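Cell notebook, Betus sorting cell (two arms, three bins)
26/07/2018

Picked this up again after lunch with the right arm still complaining. Yesterday's note says "gripper drifts, see log", so I went and saw the log, and it is 1955 lines of the same position warning with a couple of real ones buried in it. Thanks, past me! The real ones are both from the gripper axis and both come up on opening, never on closing. So I left the Pultel controller alone (I know some of you want to reflash it every time it hiccups, please don't) and started with the mechanical end.

Power off, key out, cover off the gripper. The screws on the finger carriers were fine on one side and I could turn one of them with my bare fingers on the other, which explains a lot. Cleaned the threads, a dab of the Jaidee threadlocker, snugged them up evenly and checked that both fingers slide the same distance from center. They do now. I had the cover back on before I noticed I'd left the little spring washer on the bench, so off it came again. Second time was faster, at least.

While I had my head in there I wiped down the finger pads. They get a gray film on them from the floor and then the bricks slip, and you lose an hour thinking it's a force setting. Please just wipe them when you start a shift, a lint-free cloth and a bit of alcohol is plenty.

Next was the wrist cameras. I redid the focus and exposure on both and saved the settings under the Gisent profile, the old one is still there with "_old" on the end if you want to compare. The thing I look for is whether the ribs on the inside of the orange bin come through, and whether a brick in the teal one still stands out with all that shadow on the right wall.
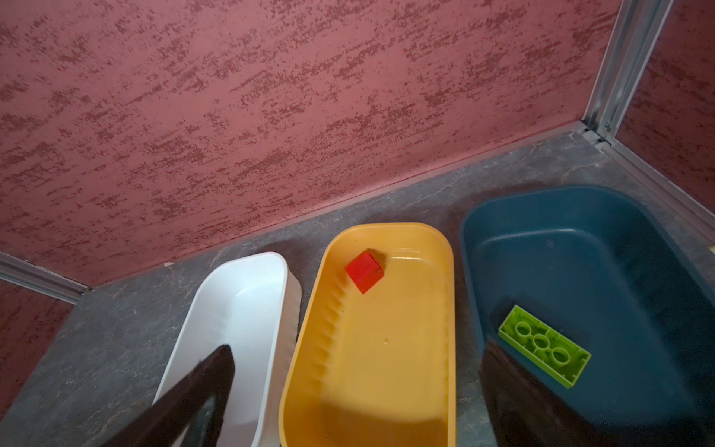

Wrist view over the bins. Red brick in the orange one, green one upside down in the teal with its tubes showing.

I'm pretty happy with that. The teal bin is still nearly black down in the near right corner and I'd love a bit more light there, but turning the exposure up washes out the white bin and then we're back where we started. If anyone has a small diffuse lamp they aren't using, leave it on my desk!

Homing after that. Both arms went home without a fuss and the right one reported zero within 3 counts, where before it was all over the place. I re-taught the drop points for all three bins too, as I don't trust any of the numbers from before the screw came loose. Speed is capped at 977 in the config for now (the usual value is 2000). Leave it there until we've had a good long stretch with no warnings, and if you must raise it, write it in here.

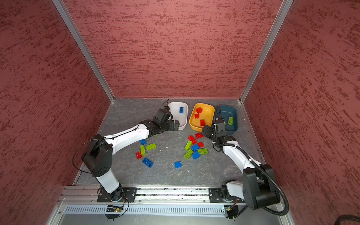
Checked the bolts on both mounting plates with the torque wrench. One on the right plate took a small nudge, the rest didn't move. The corrugated conduit on the right arm is the next thing I want to deal with. It has a habit of pulling when the elbow folds up tight, and I suspect that tug is what worked the gripper screw loose in the first place, though I can't prove it. Plan is to give it a bit more slack at the wrist end and move the clip back toward the elbow. I need a wider clip for that and the drawer only has the skinny ones, so it's on the order list.

Approach height was the last job. With the re-taught points the fingers were coming down a hair too low for a brick standing on end, so I raised the pre-grasp pose a touch and opened the fingers wider before the descent. I also moved the pause so it happens with the fingers on either side of the brick and still open, it makes it much easier to see whether you're centered before you commit.

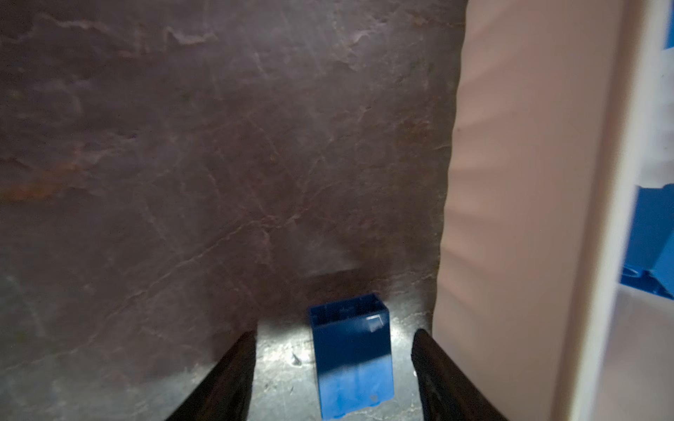 Centering is good enough for me now, and I'd only touch the wrist rotation offset if bricks start twisting as the fingers close. If that happens change it in small steps and home the arm between tries, the controller doesn't pick up the new offset until you do (found that out the slow way in July, also in this notebook, a few pages back).

Still open: wider clip for the conduit, lamp for the teal side, clear out the log so the next person can read it. Also the floor needs a wipe, there are little white crumbs on it again. Spare finger pads are in the top drawer, last pair, so I've put those on the order list as well.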